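From: Idalina Bragança
To: lab-automation list
Subject: Re: [lab-auto] Anyone tried the Cono bench kit?

Herman Pasaribu wrote:
> We've been quoted for the Cono two-arm kit from Restmont and I have to
> give our head of lab a yes or no before the end of February. Mostly
> tube handling, a bit of racking. Is it any good with glass? And does
> the service plan earn its keep, or is it just a phone number?

Hi Herman, hi all,

We've had ours on trial for 18 days now, so take this as first impressions (I'm still fairly smitten, I'll admit!).

Glass is the bit I was dreading. The default grip setting is far too keen for thin tubes and we cracked 2 on the first morning. Turn it right down, then bring it up a notch at a time with water in the tube until it stops slipping. Since then we've done 100 pick-and-place runs with plain glass and not lost another. Screw caps are a different story — it'll undo the big ones all right, but small caps go on crooked more often than I'd like, and we've gone back to doing those by hand.

The thing I'd push Restmont on is the teaching software. You guide the arms through a job and it saves the moves, lovely, except that if you shift a rack by a finger's width you have to teach half of it again. Miklós Lengyel there told me a fix is coming in the next update. He didn't say when, and I did ask twice.

Service plan: I rang at ten past four with a stuck left jaw and Soledad Daza talked me through it before I'd finished my tea. So more than a phone number, but do check whether your quote includes spare finger pads. Ours didn't, and we're getting through them.

Would I buy it? For tubes and racks, yes, probably. For pipetting I'd wait, or have a look at the Kutetti one as well. Intan Tarigan, didn't you lot have that on loan? Would love to hear how it coped.

Happy to send you our grip settings, Herman, just shout.

Idalina 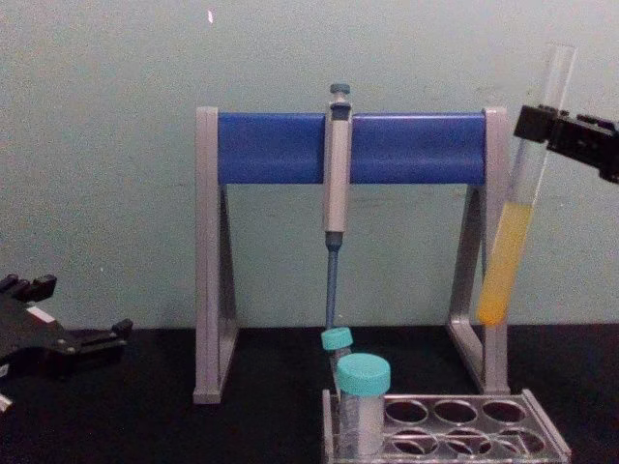 Cono kit on our bench, glass tube in the right gripper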